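# Plavdale Sink Cell - Equipment and Budget Notes

The Plavdale is a single-arm cell for moving dishes and food items between a counter and a sink basin. It ships with a simulation package, and buyers are expected to run the layout in simulation before ordering hardware. The arm, gripper, controller and mounting plate are covered on this page. Counter, sink and faucet are supplied by the site.

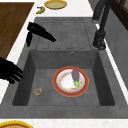
Order code 1026 covers the standard gripper. Order code 1859 adds the long wrist, needed where the arm has to reach down past a deep basin wall. Check the load as it will be presented: an eggplant resting on a plate in the basin can be picked off by itself or carried with the plate, and the two jobs need different grip widths. Specify both on the order form if both are planned. Small jars on the basin floor should be listed separately.

## Site measurements

Send the following with the quote request:

- Basin depth, measured from the rim to the floor
- Drainboard length and groove direction
- Faucet position, height and swing
- Distance from the basin to the nearest wall or cabinet side

A fixed faucet is the most common cause of a revised quote. Reach is calculated with the faucet treated as a solid obstacle, including its lever at full travel.
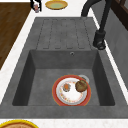 If the lever can't be kept within its marked travel, allow an additional clearance zone and expect slower cycle times near that corner. The path planner will route around the zone - it won't shorten the move to save time. Sites with a pull-out spray head should quote for the head in its stowed position only.

## Simulation license

One license covers one site and 3 workstations. The Drusska scene editor is included and accepts sink and counter models from the buyer's own drawings. Dark, matte sink materials should be modeled with their real surface texture, as a flat color gives optimistic results for plate detection.
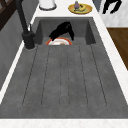 *Gripper above the plate, hovering over the basin.*

Budget for over 100 simulated runs per item type before the layout is signed off. Ainhoa Aranda reviews layouts and returns comments on reach and collision. Changes to the counter after sign-off require a new review.

## Lighting and windows

Daylight has to be included in the plan. Record the window's position relative to the sink and whether blinds are fitted. Cifuentes camera shades are a separate line item. 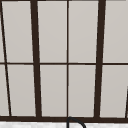
*Window and faucet spout, simulated kitchen.*

## Lead time and spares

Orders confirmed by the end of June are built in the following production run. Spare fingertips are stocked by Brarum and are ordered in pairs. Installation is quoted per site, excluding plumbing and electrical work. Send drawings and order forms to Remedios Peñalver, equipment sales.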